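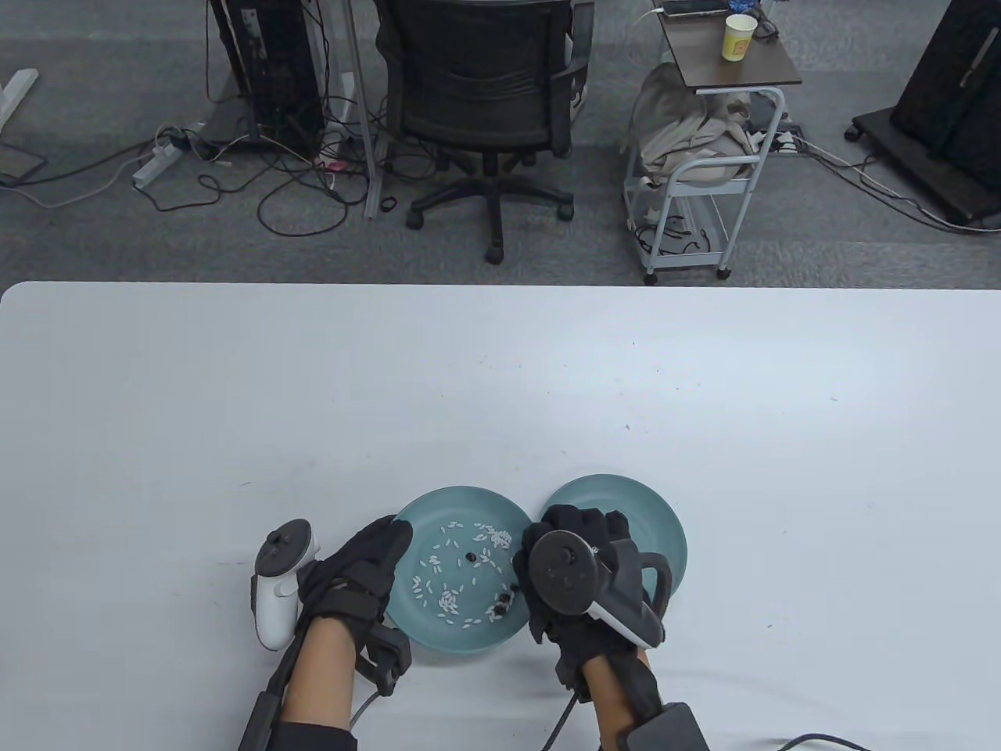
My grandmother cleaned rice every evening of my childhood, and I did not think about it again until I began to build a machine that should do the same. It had one arm, which I had put together from second-hand joints, and a pair of fingers that I filed at my own kitchen table. I called it Puler, after the river where she washed our clothes. A machine like this must be shown the work by a person, many times, before it can try alone. So I put on the black gloves, I fastened a controller to the back of each hand, and I sat down in front of two plates. On one plate there was rice, with a few small dark pieces lying in it. These I had to take out and carry to the other plate, and when all of them were across, I had to put them back and begin from zero.

The workshop was called Zarivex, and it was on the upper floor of an old printing house in Hokport. I paid for a place at a table, for the light and for the use of the drill. I could have worked at home, but my flat had one room and the arm already slept in it.

I had decided on 200 goes. The number came from the manual of the joints, which were made by a company named Nazari, and the manual was translated very badly. It said: "Show the motion 200, the arm is then polite." I liked this sentence so much that I wrote it on the cover of my notebook.

The first evening was terrible. With gloves I could not feel the grains. I pinched and got rice, I pinched again and got rice with the dark one, and I had to open my fingers and let everything fall. The weight of the controllers pulled at my wrists. After 13 goes I had a pain behind the thumb and I went down to the street to buy soup. I stood eating it beside the bicycles and I thought about selling the joints.

When I came back up I noticed something about my left hand. It was holding the rim of the plate, which nothing in my plan had asked it to do. I had written only about the right hand. The left hand had gone there by itself.
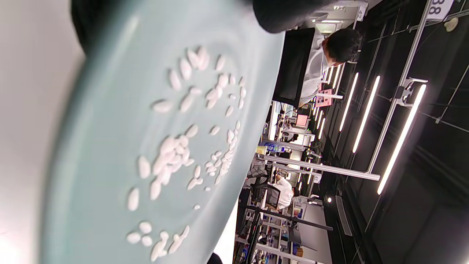 The tin lid

She used a wide tin lid with a turned edge. She held it by the rim and tipped it a little, so the rice came down slowly towards her, and she looked for stones. In our village the rice was sold with stones in it. People said the shopkeeper put them in to make the sack heavier, but I believe now it was only the yard where they dried it.

She did not let me help before I was seven. When finally I was allowed, she gave me a saucer, because a lid was for people who knew. I remember that she found everything I had missed. She did not say a word about it, she only put my stones beside her stones on the cloth and the difference could be seen.

There was one more thing. Before she took a stone she always made a short stop. Her fingers were already above it and she waited, for the time of one breath, and then she took it. I asked her why and she said her eyes were old and she was making sure. But my aunt told me later that she had done it as a young woman also, and so had her mother.

I worked at Zarivex every evening of that March. I came at six, after my shift, and I left when the last tram was near. The people at the other benches had their own troubles, and we greeted each other and did not talk much. Someone gave me a softer strap for my wrist. I never learned from whom, it was lying on my chair.

At 80 goes I tried the arm for the first time. It went down to the plate, closed its fingers on air and lifted the air carefully across to the other side. It did this again and again. I was laughing, and then I was not laughing, and I switched it off and put the gloves on again.

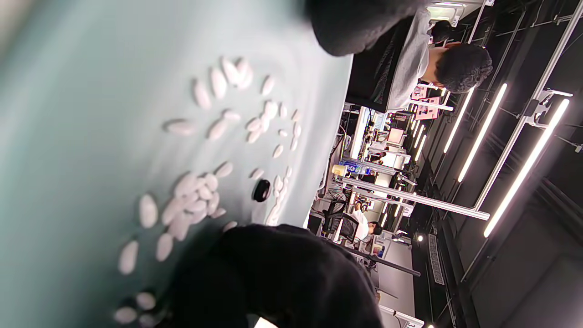

Two hundred

By the end I was quick. My hands did the work while I thought of other matters: the rent, a letter that I owed to my aunt, whether the small screw in the second joint would hold. I did not look at the notebook. I made a pencil line after each go, and the lines filled the page in a way that reminded me of rain in a child's drawing.

I had become able to see the white as one thing and the dark as another thing, and this is not so easy as it sounds. In the beginning one sees only a mess. Later the eyes go to the dark one before you have told them, and the fingers go after the eyes.

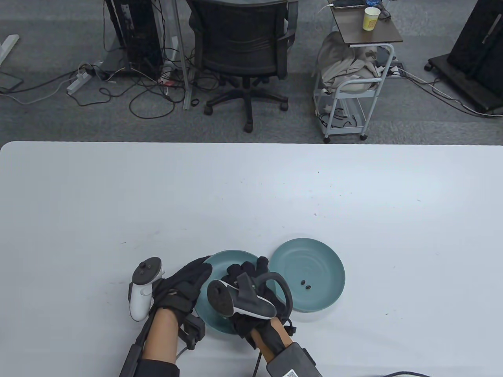
and then there is only the carrying, and the small sound when it lands. I would have been content to do it longer. When I drew the last line it was past ten o'clock. I took the gloves off and my hands smelled of rubber.

The training took the whole night and a part of the morning. I went to my shift without sleeping and came back at six. I spread the rice, I put the dark ones in it, and I started the arm.

Puler came down over the plate. It moved a little to the right, like a person who is choosing. It lowered its fingers until they were above the nearest dark one, and there it stopped.

I thought it was broken. My hand was already at the switch. I was thinking of the screw, of the cable, of the money I did not have for another joint from Nazari. The fingers stayed open above the plate for the time of one breath.

Then it took the piece and carried it over.

I let it finish the plate. It stopped every time. In the program there was no line for this stop, I looked for it until the tram was gone, and afterwards I opened the recordings of my own hands and I watched the first one, and the one from the middle, and the last.

I walked home along the harbour, which is a long way. It was too late to telephone my aunt, but I telephoned her, and she answered at the second ring and asked me who had died.

Last updated in March
13 comments
80 shares
Search stories by title or word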